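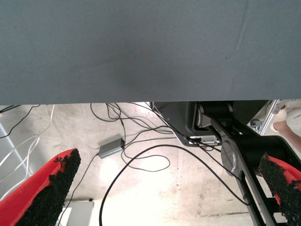

Re: sealing the garage floor before winter?

eluned_m
Hi all! We finally cleared out the garage in August (17 years of stuff, oh my) and I'd love to seal the concrete. My neighbor swears by Jallgate. Worth it?

GoranL
Lovely project! I'd skip sealer though and go straight to epoxy, ours still looks great after five winters.

mherrero
Have to disagree, Goran, sorry! Epoxy peeled on us and the kit was $139. Plain sealer, two thin coats, and be patient with it.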